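**Stulstead Robotics Club Advances to April Assembly Finals**

STULSTEAD, 11/24/21. The student robotics club at Stulstead Technical College has qualified for the final round of the Brerik Assembly Challenge, to be held at the college in April. The club was notified of the result on Monday by the challenge organizers.

Teams in the qualifying round programmed a simulated robot arm to pick up parts and place them on a board. All work was submitted as code and run on the organizers' own computers. The Stulstead entry, named Akpalu, earned 3028 points and placed second in its division.

The team consists of 5 undergraduate students led by Mansa Baidoo, a junior in mechanical engineering. Tahsin Bhattacharjee wrote the motion planning software, and Benedicta Osei was responsible for testing. Osei reported that the team completed nearly 200 trial runs before the entry deadline.

"The students set a careful schedule and kept to it," said Valentyna Pylypenko, faculty adviser to the club. "Most of October was spent on the approach to the board, and the final score reflects that work."
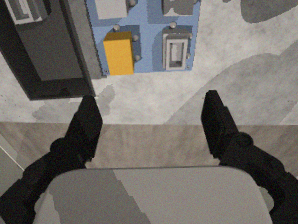 *The simulated gripper with its fingers open, near the blue board used in the team's assembly work.*

In the final round, teams will move from simulation to a physical arm supplied by Prametti, the sponsor of the event. Each team will be given one day of practice time on the equipment before judging begins.

The club was founded in 1993 and is open to students in all departments. Those who wish to assist with preparations for the finals should contact Emmanuel Ondieki in the Office of Student Activities before the end of the fall term.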